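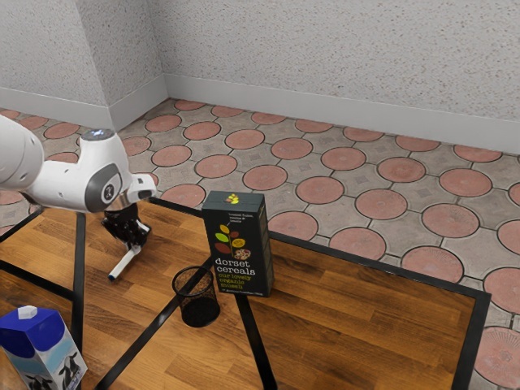 The simulated arm holds a marker over the table in a scene used by the Cunby robotics club.

Students in the after-school robotics club at Cunby Secondary College have spent this term teaching a robot arm to tidy a table, and they have done it without a real arm in the building.

The club works entirely in simulation. The arm, the table, the tiled floor and the groceries exist only on the screens of the school's computer lab, where 16 students from Years 9 to 11 meet twice a week until 5 pm. Their program will be entered in the Sevstead Schools Robotics Challenge in August.

The challenge is run for schools in the Platville district. Each team is given the same set of simulated tabletop scenes and has to write software that carries out short written instructions, such as picking up a marker or putting it in a pencil cup. Teams are not told which instructions they will get on the day, or exactly where the objects will be placed.

Cunby has entered once before, in the line-following category, and finished ninth. Club members voted to switch to the arm category at the end of last year. Most of them had done some Python in class, but few had worked with anything in three dimensions.

The first weeks went on basics. Students learned how to move the arm one joint at a time, then how to give it a position and let the software work out the joint angles. Several early attempts sent the gripper straight into the tabletop, and one version of the program would only work if the arm was restarted between tries.

The marker has been the main task since then. It is a thin object that can roll, and it is often lying at an angle, so the gripper has to turn to match before it comes down. Students split into pairs, with some pairs working on the approach and the others on what happens after the fingers close.

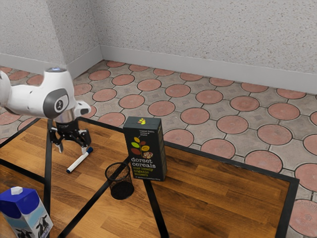

The approach has taken longer than expected. If the gripper comes down too far towards one end, the marker tips as it is lifted and may slip out. If the fingers close before the arm has settled, they can push it across the table. The club's current program stops above the marker, checks its direction a second time and then lowers the last few centimetres at a slower speed.

Other objects on the table add to the difficulty. The cereal box is tall enough to get in the way of a careless move, and the mesh pencil cup stands close to the path the arm would normally take. Touching an object that is not named in the instruction costs a team points, and knocking one over ends the attempt.

The students keep a shared log of every practice run. It now holds 300 entries, each with the instruction given, the version of the program and a note on what went wrong, if anything. The log is open to all members, and a new version cannot be used until the pair that wrote it has added its results.

In the most recent batch of 40 runs, the arm picked up the marker in all but 9. Most of the failures came when the marker was lying close to another object. The club plans to spend the rest of the term on those cases, and on placing the marker in the cup, which it has managed only a few times so far.

The simulator runs on ordinary desktop computers, although students say it slows down badly when the lighting and shadows are turned up. For most practice they leave the detail low and switch to the full view only when they want to look closely at a grip. The school paid for one extra graphics card out of its technology budget, and pairs book time on that machine through a sheet on the lab door.

Teams in the final will have three minutes for each instruction and will not be allowed to change their code once the round has begun. Scoring is automatic, with a separate mark for a written report on how the program was developed. Cunby's report is being put together by its Year 9 members, using the practice log.

The final will be held at the Oh Centre in Sevstead, starting at 10 am, and families are welcome to watch. The Cunby club will hold an open afternoon in the computer lab before then, where visitors can try moving the simulated arm themselves. Students who would like to join the club next term can put their names down at the school office.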